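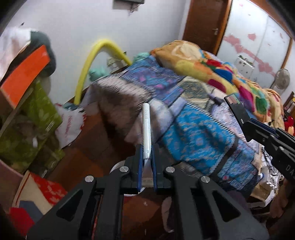

Subject: Re: what to do with bathroom odds and ends before the guests come

Wednesday, November 20, 2024

Hi all,

That's my spare bed up there, rumpled covers and all, and that slim white thing with DORCO on it is one of the bits I've been sorting through this week.

Somebody on the list wrote:

> We have family coming to Flerkumside for the holiday and the guest
> room has turned into the place where everything small goes to hide.
> Toiletries, hair things, chargers, you name it. I dump it all on the
> bed to sort and then it's bedtime and I shove it all back in the bag.
> How do you folks get through this without losing your minds? Also,
> does anyone wash those busy patchwork-looking bedspreads at home or
> do you take them out?

Oh, I know that bag! Mine was a Clarnel tote with a busted zipper and I moved it from closet to closet for about 60 weeks before I gave in.

What works for me is doing it on the bed but with the covers still unmade. If I make the bed first I get precious about it and won't put anything down. I pull out one kind of thing at a time - all the slim plastic bathroom stuff, say, then all the hair stuff - and I don't let myself read labels or test anything until the bag is empty. Anything with a blade or a point goes straight into an old mug on the dresser, never on the blankets. I learned that one in June with my bare foot.

Small dark things are the worst on a patterned cover, by the way. With turquoise and purple and pink and flowers all going at once, you can look right at a hair tie and miss it. I run my hand flat over the whole bed at the end and then shake everything out over the floor, and I still find stuff.

Then it's 2 shoeboxes. One is for guests (unopened things only, please, they'll thank you) and one is for me. Whatever doesn't fit goes out that same night.

On the bedspread, I do mine at home, cold water, by itself, with 6 clean tennis balls in the dryer on low. It takes forever. If yours is one of the heavy Yeoman ones I'd take it to the big machines at the laundromat over in Duten, the front loaders at the back. I tried a heavy one at home once and the washer walked halfway to the door. Check for loose trim before it goes in too, the striped edging on these things loves to come unstitched.

Does anybody have a good way to store chargers? I've got a drawer I'm scared to open.

Good luck with the guests, and let us know how the bag turns out!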